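Soporte acolchado Gramville para micropipetas: no lo compraría para un brazo robótico
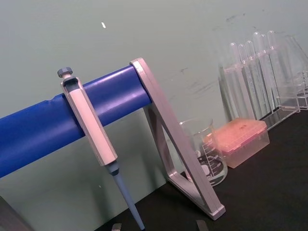
Llevamos desde el verano usando el Gramville con el brazo Hladun del laboratorio de prácticas, y la promesa del catálogo («listo para automatización») me pareció exagerada desde el principio. Lo sigo pensando, ahora con un informe de incidencia de por medio.

El fallo fue este. El brazo tenía que descolgar la micropipeta de la barra azul, llevarla hasta la caja de puntas y volver. En uno de los ciclos el gancho no se soltó limpiamente, el mango giró dentro de la pinza y el Hladun siguió su trayectoria como si nada. Error 1043 en pantalla, pero solo después de haber arrastrado el soporte varios centímetros hacia el vaso de precipitados. No se rompió nada. Con un vaso lleno estaría escribiendo otra cosa.

¿Culpa del brazo o del soporte? El servicio técnico de Hladun dice que del soporte; Gramville, que del brazo. Qué sorpresa. Repetimos la maniobra 96 veces, con la fuerza de agarre por defecto, y falló en 7. Para una persona no tiene importancia: notas que se engancha, mueves un poco la muñeca y sale. El robot repite la misma posición y espera que la pipeta esté donde estaba ayer, cosa que un recubrimiento blando y brillante no garantiza.

Lo bueno: la estructura de aluminio es rígida, se limpia fácil y el acolchado no marca el mango. A mano es cómodo y no tengo queja.

Lo malo: pesa poco, no trae forma de atornillarlo a la mesa y las instrucciones no dicen una palabra sobre parada de emergencia ni límite de fuerza. Si pone «automatización» en la caja, eso tendría que venir.

Qué hemos cambiado: velocidad de aproximación reducida, umbral de colisión al 32 %, vidrio fuera del recorrido antes de arrancar y nadie con las manos en la mesa durante el ciclo. También pedimos el adaptador rígido de Jasent, que debería llegar en febrero. Ya veré si cumple, porque el anuncio suena sospechosamente parecido al de Gramville.

Dos estrellas de cinco. Cuatro si solo lo vas a usar a mano.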